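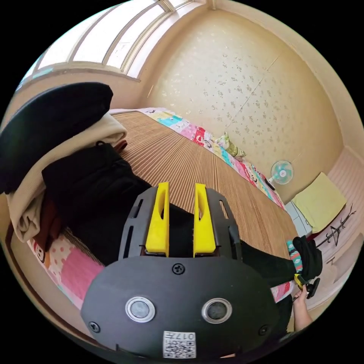 Chapter 3
When Stars Change Their Stories

Celebrity news has a short memory. A singer tells one story in March, tells another a few weeks later, and most of the outlets that ran the first version will run the second without putting the two side by side. This chapter is about what happens in the gap. It asks why a public figure's change of account makes such good copy, and why it so seldom gets checked.

Take the case of Natalina Monti. When she left the vocal group Cirkon, she told a radio host that the split was friendly and that she had "no bad word for anyone." On 23 May 2019 she went live to her followers and said she had been pushed out over money. Gossip sites called this a bombshell. Was it? She gave no papers, no dates and no sums. The group's label, Gadano, answered with 50 words that denied nothing in particular. Readers were left with two statements from the same person and a reply that dodged both.

Most of the coverage treated the later account as the true one. You should ask why. A second story may be more honest, coming from someone who no longer fears losing a job. It may also be shaped by a new record that needs selling, and Monti did have one on the way. Neither guess is proof. A reporter who picks one without saying so has stopped reporting.

The entertainment writer Vittoria Mazza was one of the few to go back to the radio tape. She found that the line about "no bad word" had been trimmed. In full, Monti had said she had no bad word for anyone "in the band," and then changed the subject when asked about the label. That doesn't settle who was right about the money. It does make the big reversal look a good deal smaller, and Mazza's piece drew far fewer readers than the ones that got it wrong.

We will come back to Monti in the section on fan sites. First we look at how a quote travels, using the Hundholm festival walkout and the Bhardwaj interview. Both were reported widely, and both rested on a single source.

Key terms
on the record
single-source story
walk-back
non-denial

Before you read
Find two news items about the same celebrity dispute, published at least a month apart. Mark every claim that has a named source. Then mark what is left, and keep your notes for the exercise on page 50.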